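Home | Forums | Workshop & Storage | New posts | Log in
2 min read

Thread: Stainless table for the snack corner – worth it?

plotent_fan
Thinking of swapping our old break room table for a steel one, the Thaler. It's over 600 with delivery. The Clesitz shelf next to it would stay. Anyone living with stainless day to day?

gridiron20
I'm not sold. Steel shows everything. Wipe it and you get streaks, don't wipe it and you get smudges. The ad copy says "easy care" and I have yet to meet the person who wrote it.

cotthorpe_kid
Depends on the finish. Ours is brushed and I stopped caring about the marks after a month. Purple canister with the yellow lid lives out on the table, so does the little jar with the red stuff and the white lid. The other canisters go on the shelf, on their sides.
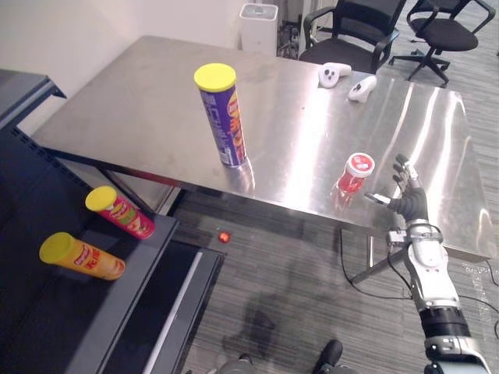
Re: Stainless table for the snack corner – worth it?

gridiron20
Well, there are smudges toward the left end, so I'll count that for my side. And who stores canisters lying down? Round things on an open shelf, that red one is right on the edge. One bump and it's on the floor.

cotthorpe_kid
Hasn't rolled off since November. Standing up they hide each other and people open a second one before the first is finished.

2556miles
I'd worry more about the glare. I had a steel bench under strip lights and hated it by lunchtime. Look at the right side there, bright streaks, and that's where the controllers are. Wood top, oil it twice a year, done.

cotthorpe_kid
Wood and snack grease? No thanks.

plotent_fan
So the shine is the real problem – does a mat help?

2556miles
A mat covers the thing you just paid for. Buy a cheaper table.

gridiron20
Agree with that, for once. Ask Thaler for a sample of the finish before you hand over any money.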